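Forum Greifplanung und Wahrnehmung
Unterforum: Software, Werkzeuge, Datenaufbereitung
Thema: Öffnungsweite bei dünnen Objekten – Glättung vor oder nach der Segmentierung?

zdambrauskiene
Verfasst am 10/4/21
Sehr geehrte Kolleginnen und Kollegen,

im Vorhaben Zestell verarbeiten wir Demonstrationen mit handgeführten Greifern zu Trainingsdaten für eine Strategie, die später auf dem Arm ausgeführt wird. Der Datensatz umfasst derzeit 566 Episoden aus Haushaltsküchen. Bei 104 davon meldet unsere Prüfroutine einen Widerspruch: Die aus dem Bild geschätzte Öffnungsweite erreicht nie den Schwellwert für »gegriffen«, obwohl die Episode als erfolgreicher Griff annotiert ist. Betroffen sind fast ausschließlich dünne Gegenstände, also Essstäbchen, Strohhalme und Löffelstiele.

Die Verarbeitungskette lautet bisher wie folgt:
1. Posenschätzung der Kamera
2. Schätzung der Öffnungsweite je Bild
3. Medianfilter über die Öffnungsweite
4. Segmentierung in Annäherung, Griff, Transport, Ablage
5. Export

Zur Diskussion steht, ob Schritt 3 hinter Schritt 4 verlegt werden sollte. Für Hinweise wären wir dankbar.

Mit freundlichen Grüßen
Žydrūnas Dambrauskienė
Arbeitsgruppe Wahrnehmung, Utilov

regelkreis_nord
Der Medianfilter verschiebt bei kurzen Griffphasen die Flanken. Welche Fensterbreite wird verwendet, und bei welcher Bildrate?

zdambrauskiene
Die Fensterbreite beträgt 20 Bilder, die Bildrate 30 Bilder je Sekunde.

regelkreis_nord
Damit ist die Ursache aus meiner Sicht weitgehend benannt. Ein Fenster von zwei Dritteln einer Sekunde ist für das Aufnehmen eines Stäbchens zu breit. Wird kurz geschlossen, wieder geöffnet und nachgefasst, verschwindet der erste Schließvorgang im gefilterten Signal vollständig. Ich empfehle, auf dem Rohsignal zu segmentieren und erst danach abschnittsweise zu glätten.

Luik_Support
Wir schließen uns dem Vorredner nur teilweise an. Die Segmentierung auf dem Rohsignal führt nach unserer Erfahrung zu zahlreichen Scheinübergängen, sobald die Fingerkanten schlecht ausgeleuchtet sind. Die Nachbearbeitung dieser Übergänge kostet mehr Zeit als die Korrektur der jetzt gemeldeten Episoden. Vorzuziehen wäre ein kantenerhaltender Filter an der bisherigen Stelle.

m.hollerbach
Beide Vorschläge behandeln den Filter. Nach der Schilderung im Eingangsbeitrag wird der Schwellwert jedoch »nie« erreicht, also auch nicht bei Griffen, die mehrere Sekunden gehalten werden. Ein Medianfilter kann einen langen stationären Abschnitt nicht anheben. Bitte prüfen Sie, worauf die Öffnungsweite normiert ist.

regelkreis_nord
Der Einwand ist berechtigt, soweit lange Griffe betroffen sind. Für die kurzen bleibe ich bei meiner Aussage.

zdambrauskiene
Die Normierung erfolgt je Gerät. Null entspricht geschlossenen Fingern ohne Objekt, eins der vollen Öffnung. Der Schwellwert wurde im Februar aus Aufnahmen mit Tassen und Dosen abgeleitet und als Band mit oberer und unterer Grenze hinterlegt. Dünne Objekte liegen demnach unterhalb des Bandes und werden als »leer geschlossen« geführt. Das war mir bei der Formulierung der Frage nicht bewusst.

Zur Veranschaulichung füge ich ein Einzelbild aus einer der gemeldeten Episoden bei. 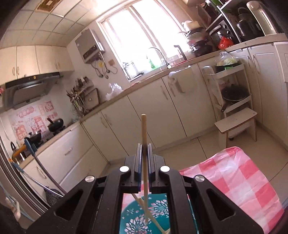

Essstäbchen zwischen den Fingern des Handgreifers, dahinter ein zweites auf der geblümten Unterlage.

m.hollerbach
Vielen Dank. Der Abstand zwischen den Fingerflächen ist bei einem solchen Objekt kaum von der Nullstellung zu unterscheiden. Eine untere Grenze allein auf Grundlage der Öffnungsweite halte ich hier für nicht tragfähig. Denkbar wäre eine zweite Bedingung: Im Bereich zwischen den Fingern wird eine Objektmaske verlangt, deren Lage relativ zum Greifer über mehrere Bilder konstant bleibt. Das Stäbchen ragt oben über die Finger hinaus und sollte sich daher maskieren lassen.

Luik_Support
Zu bedenken ist der Hintergrund. Ein zweites, gleichartiges Objekt verläuft schräg hinter dem gehaltenen. Eine Maske auf Klassenebene wird beide zusammenfassen; benötigt wird eine Trennung nach Instanzen. Hinzu kommt das stark überstrahlte Fenster, das die Belichtung beeinflussen kann.

regelkreis_nord
Die Trennung ergibt sich aus der Bewegung. Was gehalten wird, bewegt sich mit dem Greifer, was liegt, bewegt sich mit dem Tisch. Im Werkzeug Dolico ist ein solcher Abgleich vorhanden, sofern die Kameraposen vorliegen.

Luik_Support
Dies setzt voraus, dass der Greifer im betrachteten Abschnitt bewegt wird. Bei ruhender Hand liefert der Abgleich keine Aussage.

zdambrauskiene
Wir werden wie folgt verfahren: Die untere Grenze des Bandes entfällt. An ihre Stelle tritt die Maskenbedingung mit Bewegungsabgleich; ruhende Abschnitte erben das Ergebnis des nächsten bewegten Abschnitts, sofern die Öffnungsweite dazwischen unverändert bleibt. Die Reihenfolge der Schritte 3 und 4 lassen wir zunächst bestehen und verringern lediglich die Fensterbreite. Die gemeldeten Episoden werden anschließend erneut geprüft.

regelkreis_nord
Gegen die Beibehaltung der Reihenfolge bestehen meinerseits weiterhin Bedenken. Ich bitte darum, beim erneuten Lauf kurze und lange Griffe getrennt auszuweisen.

zdambrauskiene
Die getrennte Auswertung ist vorgemerkt und wird in diesem Thema nachgereicht.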